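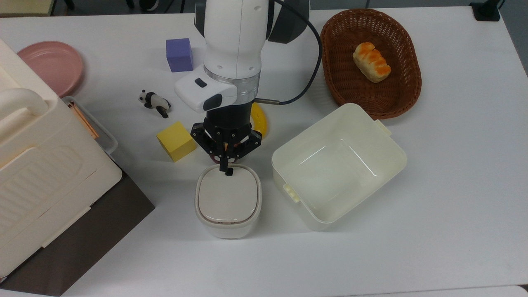 August, 9:40 pm
Posted by Nuno Rocha

Clip-tab bins for mixed small toys: one open bin, or small lidded boxes inside it?

I am redoing the toy storage in the back room and would like opinions before I buy more of the wrong thing. The current kit is a large cream plastic bin with clip tabs, a small white box with a flat lid, and the usual mixed load: foam cubes (yellow, purple), a panda figurine, a play-food banana. Everything gets tipped onto a white table, used, and put back at the end of the day.

The shelf unit is a Polham, 1772 mm high and 762 mm wide. Clear height per bay is 336 mm. The large bin fits with its lid on, with enough room left to slide it out but not enough to reach in over the rim. So whatever goes in has to go in at the table.

Two questions.

1. Is it worth keeping the small lidded box inside the large bin for the figurines, or does it only take up volume?
2. Does foam belong in the same bin as hard plastic? The cubes have sharp corners now and I would like them to stay that way.

--

adelino_b
9:58 pm

Keep the small box. Small hard items migrate to the bottom of any bin that gets carried, and then you have to empty the bin to find them. A flat lid also gives you a level surface to set the cubes on.

For 2, no. Foam takes a set if something hard sits against it for long enough. An edge pressed into a cube for an evening recovers. An edge pressed in for a month leaves a groove. If they must share, foam goes on top.

--

Aurora Moreira
10:11 pm

Disagree on the small box, at least for this load. A panda and a banana are not small parts. They are large enough to find by hand in an open bin. A lidded box inside a lidded bin means two lids to open, and at put-away time the inner one gets skipped. I ran exactly this arrangement for a year. The inner box ended up empty at the bottom and the figurines were everywhere else.

What are the internal dimensions of the large bin? If the cubes tile the base evenly you can lay them flat as a first layer and skip the question of what presses on what.

--

Nuno Rocha
10:20 pm

Have not measured the inside. The walls taper, so there would be two answers. The base is noticeably smaller than the mouth.

Point taken about the inner lid. The seam on the small box is tight and it takes a deliberate pull to open. I had counted that as a feature.

--

adelino_b
10:26 pm

It is a feature in transport and a fault in daily use. Depends which one you are storing for.

I don't agree with cubes as a first layer, though. That puts the full weight of everything else on the foam.

--

Aurora Moreira
10:31 pm

The full weight of everything else is a banana.

--

Belmiro Coelho
10:45 pm

Two notes on the bin itself.

Clips: on tab-style bins the tab is what fails, long before the wall. People lift by the lid with the clips closed and the load goes through the tabs. Lift from under the rim. Check whether your tabs are molded with the body or snapped on. Snapped-on tabs can be replaced, and Sequeira sells them loose, though you need to match the hinge width. Molded ones can't, and a bin with a dead molded tab becomes an open bin.

Surface: glossy interior walls are easier to wipe than textured ones but show every scratch. Cosmetic only. Use a damp cloth and a little dish soap. Leave the lid off until it has dried completely, or the foam will pick up the smell.

On the original question, I would label the small box and give it its own place on the shelf beside the bin. Then it is neither in the way nor lost. 762 mm of width should allow it, depending on which way round the bin sits.

--

Nuno Rocha
10:52 pm

Bin goes in short side first, so there is a gap to the right of it that currently holds nothing. The small box would fit there. That is a better idea than either of mine.

Will check the tabs tomorrow in daylight.

--

Jaime Leitão
11:15 pm

Has anyone used the Wondo divider inserts in this type of bin? They are sold as universal. With tapered walls I would expect them to ride up and leave a gap underneath.

--

Belmiro Coelho
11:19 pm

They do ride up. The figurines go under the divider and you are back where you started. Corrugated card cut to the taper works better and costs nothing. Trace the end wall, cut 2 mm undersize, replace when it gets tired.

--

Aurora Moreira
11:27 pm

Card is fine until someone puts wet toys away. I would do without a divider for a load this size.

Nuno, one more thing on sorting. If the cubes get used by color, a mesh bag inside the bin keeps them together and doesn't have a lid to be skipped. The Ato bags with the drawcord are a reasonable size. Foam in the bag, bag on top. That should satisfy Adelino as well.

--

adelino_b
11:33 pm

It does, provided the drawcord is left loose. Pulled tight, it compresses the corners.

--

Nuno Rocha
7:50 am

Tabs are snapped on. Hinge pin visible from below, so replaceable.

Plan as it stands: small white box on the shelf to the right of the bin, figurines in it. Play food straight in the bin, no divider. Cubes in a mesh bag on top, cord loose. If the small box gets ignored I will take the lid off it and use it as a tray.

Jaime, if you do try the dividers, post the gap measurement.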